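The Long Life of a Chopping Board

Annelore Meinecke has owned the same chopping board for longer than she has owned her house, her car or either of her hips.

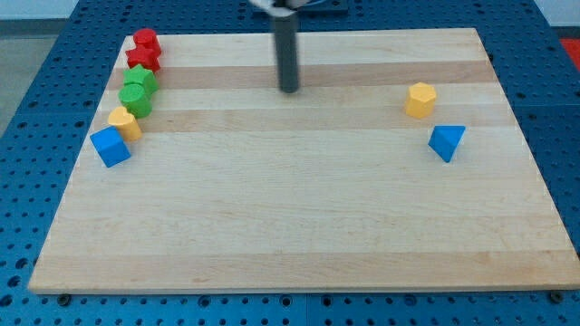 She bought it in Elten one June, from a man who made coffins in the week and kitchenware when trade was slow. It cost her more than the saucepans did, and her husband didn't speak until they were past the petrol station. He has since come round to it, mainly by never being allowed to use it.

I had gone to see her about onions. I left two hours later with a page of notes on oil.

People who care about boards care about oil the way other people care about schools. Annelore is a mineral oil woman. Her neighbour Lutz Rieger swears by linseed, which takes days to dry and makes his kitchen smell like a cricket pavilion. They have been arguing over the hedge about this for years, and both seem to look forward to it. Olive oil is the one subject on which they agree. It goes rancid, and so, in their view, do the people who recommend it.

Then there is the washing up. A wooden board should be wiped, rinsed, dried and stood on its edge so the air gets to both sides. It should never go in the dishwasher. I put mine in the dishwasher once and it came out the shape of a Pringle. Lutz asked to see it, turned it over twice and handed it back without a word, as a vet might.

Sanding is for the brave. Lutz starts at 100 grit, finishes at 200 and wets the wood between goes to raise the grain. Annelore thinks this is showing off. She uses coarse salt and half a lemon, scrubs until her arm gets bored, and leaves it overnight by the back door.

Neither of them would tell me when a board is finished. Lutz has one that dips so badly in the middle that tomatoes roll to the centre and wait for him. He is 70 and expects it to see him out. Annelore's has already been promised to a niece, who is 21, lives on toast and has asked whether it could go in the dishwasher.

The will is being looked at again.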